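### 3.2 Grasp trials in simulation

The Tarley arm was put together on a bench in a shared workshop, and time on that bench was limited. We therefore tuned the mug grasp in simulation before moving any settings to the hardware. The Savusero scene holds one plain white mug on a wooden table. Each trial begins with the mug upright and its pose shifted by up to 70 mm. We ran 500 trials with the handle grasp and 900 with the rim grasp. In the rim grasp, one finger goes inside the mug and the other stays outside the wall (Figure 4).

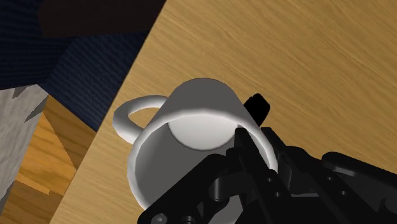
**Figure 4.** Rim grasp in the simulated scene, with the gripper fingers on either side of the mug wall.

The handle grasp was more sensitive to errors in yaw, so we dropped it after the first round. For the rim grasp, most failed trials came from the inner finger landing on top of the rim during the approach. Moving the approach point outward by half the wall thickness removed most of these failures. The finger pads for the bench build were then printed to the same width as in the model.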